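Ticket: Umow mail import keeps stopping partway
Product: Umow Desktop, migrating from Corrigan Mail
Status: Open, waiting on customer
Priority: Normal

Customer wrote, Thursday 9:12 am

Hi there! I'm trying to move my old mailbox out of Corrigan Mail and into Umow, and the import gets to message 3,232 and then just sits there. No error, no beep, nothing in the little status bar except "Importing..." with the dots going round. I left it overnight and it was still on 3,232 in the morning. I've tried it 2 times now with a restart in between and it's the same number both times, so I don't think it's my internet (which is fine, I was streaming a ball game the whole time).

It's a small business mailbox, I sell reupholstered dining chairs, so there are a lot of photos and PDFs of fabric swatches in there. Hosting is through Stundau. I can still log in to the old mailbox on the web and see everything, thank goodness.

Support replied, 10:05 am

Thanks for the details. An import that stops at the same message each time usually means that one message is damaged or has an attachment the importer can't read. Please try the following:

1. Open Umow and go to Settings, then Accounts, then Import.
2. Click Cancel on the stuck import and wait for the status to say Idle.
3. Turn on "Skip unreadable messages."
4. Under Batch size, change Automatic to 100.
5. Start the import again and let us know where it ends up.

Please don't delete anything from the old mailbox yet.

Customer wrote, 11:48 am

OK, did all that. Canceling took forever but it did finally say Idle. With the batch size at 100 it went through the first 3,000 a lot faster than before, which got my hopes up, and then it slowed way down and stopped at 3,232 again. Skip unreadable messages was definitely on, I went back and checked.

One thing I noticed - the folder it's working on when it stops is called "Paretti orders." Paretti is the mill I buy most of my fabric from, and they send these giant order confirmations with every swatch pasted right into the body of the email. Could it be one of those? I have years of them. I sorted that folder by size on the web page and there's one at the top that's way bigger than all the others. When I click on it the browser hangs for a while and then shows me a blank page with just the subject line.

Support replied, 1:20 pm

That message sounds like a good candidate. Could you make a new folder on the Stundau side, call it anything you like, and move only that one message into it? Then in Umow, on the Import page, click Choose folders and uncheck the new folder. Run the import once more.

If it gets past the old stopping point, please save a log for us: Help, Save log, and attach the file here.

Customer wrote, 3:37 pm

It worked!! Well, mostly. I called the new folder "Trouble," moved the monster message in there, unchecked it, and the import sailed right on by and finished while I was out getting lunch (very late lunch, it's been a day). All my customer folders are there and the attachments open. I clicked on a bunch of the old invoices and they look right.

Two leftover things. First, my Sent folder came over with every date showing as today. The received mail has the right dates, it's only Sent. I answer a lot of "when did you tell me that would be ready" questions, so I really do need those. Second, Umow is still showing the red dot next to the account name, and when I hover over it, it says "Import incomplete." I'm guessing that's the unchecked folder, but I'd rather ask than click around and break something.

I did the Save log thing and it's attached. I also tried opening the monster message on my husband's laptop with a different browser, and it's the same blank page there. I can ask Paretti to resend that order if it's a lost cause, they're nice about it. The old mailbox is paid up through July, so I'm not in a panic or anything, but I'd like to have the dates fixed before I shut it off.

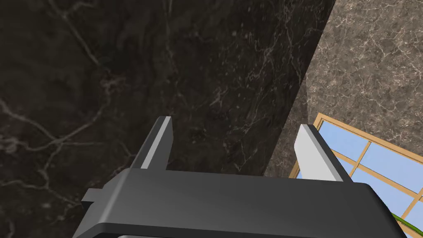 Oh, and if fixing the Sent dates means importing that folder over again, do I need to delete the copy in Umow first, or will it sort out the duplicates by itself? I haven't touched it yet. I'm at the shop until 5:30 and can try things while I'm here.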